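Oyelaran cut short at Pidudton, band says album still on

2013-04-19

Oyelaran walked off after eight songs at the Pidudton Showgrounds last night, leaving a crowd of 1438 standing in the drizzle wondering if that was the encore.
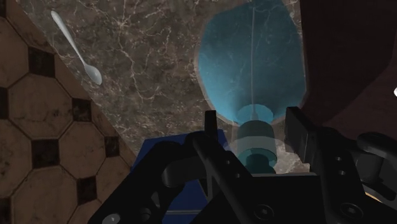 Worst forty minutes of the tour and also the best, according to one fan posting on the band's page before midnight, who reckoned the new songs were the strongest thing they've played in years and the sound desk should be ashamed of itself. She wants half her ticket back. Only half.

The four-piece had been booked for a ninety-minute set to launch Esach, their third record and the first since they parted ways with their old label. Trouble from the start. Vocals dropped out in the opener, came back in the second, dropped out again. By song five the drummer was singing the choruses without a mic. Then a long squeal of feedback, a shrug, lights up.

House music on inside a minute – a disco compilation, which got a bigger cheer than it probably deserved.

Promoter Fukix put out a statement this morning blaming "a fault in the monitor system" and saying ticket holders will be emailed about their options. No word on what the options are. Tickets were $80 at the gate, a bit less for those who got in during the February presale. Parking was extra, as plenty of people have pointed out in the comments.

The band's own message was shorter. Sorry Pidudton, we couldn't hear a thing, we'll make it up to you. Album is still out next week, they say, and the rest of the dates are going ahead.

Merch did alright at least. The tour run of 1000 signed vinyl was close to gone by the time the gates closed, with the queue for the stall going back past the hot chip van. T-shirts sold out in every size but small.

It's the second rough night for the tour after a late start up the coast, where the support act ended up playing there whole set twice. Support last night got through theirs with no dramas and the sound was fine, which hasn't gone unnoticed.

Refund enquiries to Fukix, not the showgrounds. The showgrounds office has asked us to say that agian: not the showgrounds.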